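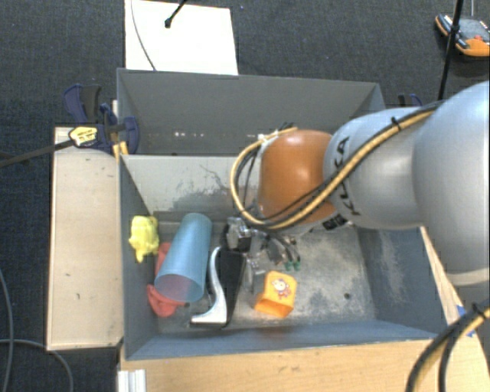 Gunora Regional Library Office

Speaker notes: Ending overdue fines in Hondolton
Branch managers' meeting, Tuesday, April 28, 2026

Slide 1
Welcome managers and thank the Rudd branch for the use of its meeting room. State that questions will be taken after slide 5. The handout has the full wording of the new lending rules.

Slide 2
The Board has approved the end of daily overdue fines at all 9 branches, starting in September. Fees for lost or damaged items remain in place. Please stress this point – the first drafts of the public notice were read by several staff members as canceling all charges.

Slide 3
Existing balances. There are 1527 cardholders with blocked accounts where overdue fines are the only debt. These accounts will be cleared by the central office before the start date. Branches should not clear them by hand. If a cardholder asks to pay an old fine in the meantime, accept the payment and issue a receipt as usual. No refunds will be given for fines already paid.

Slide 4
What replaces the fine. A borrower will receive 3 reminders. After the last one the item is marked lost and the replacement cost is added to the account. If the item comes back in good condition, the charge is removed in full. Pause here. Managers from the smaller branches have asked about items on hold for other readers, and the answer is that the same schedule applies.

Interlibrary loans are not covered. The lending library sets the terms, and those charges must still be passed on.

Slide 5
Umex, our catalog system, will need new notice texts. The wording is with the legal department. Branches will receive test notices by email and should check the address, opening hours and phone number on each. Printed signs will be sent in packs of 100. Old signs at the front desk and on the book drop should come down on the same day the new ones go up.

Questions
If asked about lost income: refer to page 2 of the handout. Do not give estimates for individual branches.
If asked about museum passes: still under review.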